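Repair Bench Helpers Wanted - Ketilsson Community Workshop

Location: Ketilsson Community Workshop, lower level, entrance from the parking lot
Type: Part-time, paid, evenings and some daytime hours
Start: January
Openings: 2

We are looking for two friendly, patient people to join us at the repair bench this winter. If you have ever spent a whole evening bringing an old lamp back to life and then gone around the house looking for something else to fix, we would very much like to hear from you.

Ketilsson started out as a place to borrow ladders and drills, and it still is one. Over the years people kept bringing back the drill and asking, while they were at it, whether anyone could take a look at their toaster, and that is more or less how the repair evenings began. These days we see sewing machines, record players, radios, desk fans, kids' bikes, zippers, the occasional accordion and a great many computers. Our repair log is up to entry 1681, written by hand in a row of green notebooks, and reading back through them on a slow evening is one of the small pleasures of working here.

What you would be doing

You would greet visitors, listen to what is wrong (this takes longer than you'd think, and it should - people like to tell you where the thing came from), write it up in the log and then sit down with them and work on it together. We don't take items in at a counter and hand them back later. The owner stays at the bench with you, holds the flashlight, and goes home knowing a little more than before.

Computers come up often enough that we'd like at least one of the new helpers to feel at home inside one. You don't need a certificate. You should be able to open a desktop without worry, tell a memory slot from an expansion slot, and know when a part is worth saving.

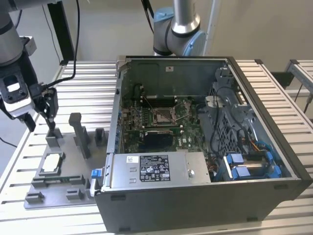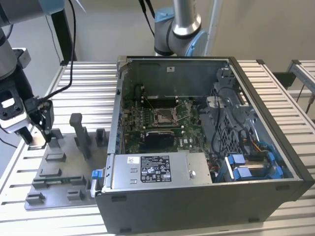
Desktop towers with the side panel off.

The other position leans more toward textiles and small household items, so if you can thread an old sewing machine, replace a cord or darn a sweater so it looks loved, please mention it when you write. There is plenty of overlap, and we expect both of you will pick up each other's skills over time. On quieter evenings you might also sort screws, test donated chargers or help set up for the Josance swap table, our clothing and book exchange, which shares the room with us once a month.

Who we hope to meet

Someone who likes people at least as much as machines. Someone who can say "I don't know, let's look it up" without feeling bad about it. You should be comfortable lifting a boxed sewing machine onto a table and fine with a bit of noise, as the Dindusero choir rehearses upstairs and they are not a quiet bunch (they are very good, though, and they leave us cake). A second language is a real plus. Experience with teaching, in a classroom or just at a kitchen table, is another.

Hours and pay

Shifts are 4 hours long, usually from 5 in the afternoon, and you can expect up to 100 hours over the season. Pay is hourly and we are glad to talk it over at the first meeting. You get free use of the tool library, paid training on electrical safety before your first shift, and soup from the Sodik kitchen next door on repair nights.

How to apply

Please send us a letter or an email, as long or as short as you like. Tell us a bit about yourself, which evenings suit you, and one thing you have repaired, or tried to repair and couldn't. A resume is welcome but not required. You can also drop your letter in the wooden mailbox by the workshop door.

We read everything that comes in and will write back to every applicant. If your letter looks like a good fit, we'll invite you to spend an evening at the bench with us, paid, so you can see how it feels before deciding. Bring something broken if you have it.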